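**Trendton Toy Library to open its new home in the old Beddoe shoe store**

TRENDTON, December 2025 – The Trendton Toy Library is moving! After four years of sharing a back room with the Brorura Street reading club, the library has taken over the old Beddoe shoe store and will start lending from its new shelves this month.

Families can borrow up to four toys at a time and keep them for 20 days. Membership is free for anyone living in Trendton or nearby Petance, and grandparents, babysitters and foster families are all welcome to sign up.

A November toy drive brought in over 200 items, from wooden train track to board games, dress-up clothes and a puppet theater that took two people to carry through the door.

"We put out one box and hoped for the best," said Cadi James, who runs the library. "By the end of the week we couldn't see the floor. People kept telling us which toy had been their favorite and who used to play with it, and I loved every minute of that."

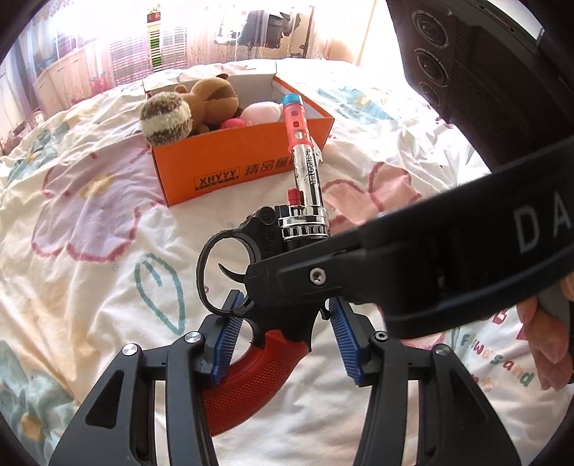

*A toy revolver with a blue muzzle cap and a coral-red barrel sleeve.*

The new space has a play corner for toddlers, a long table for puzzles and a repair bench at the back, where Iolo Ellis will fix wobbly wheels and stuck music boxes while children watch. He is happy to look at toys from home too – bring the loose parts in a bag if you still have them.

"Kids ask wonderful questions when you take the back off something," said Ellis. "I've had to go home and read up more than once."

The library now has 103 member families and plenty of room for more. Puzzles with every piece present are especially wanted, along with bath toys and anything for babies under one. Donations can be dropped off at the front counter during opening hours, and new members need only bring proof of address.

**Contact:** Cadi James, Trendton Toy Library, Brorura Street, Trendton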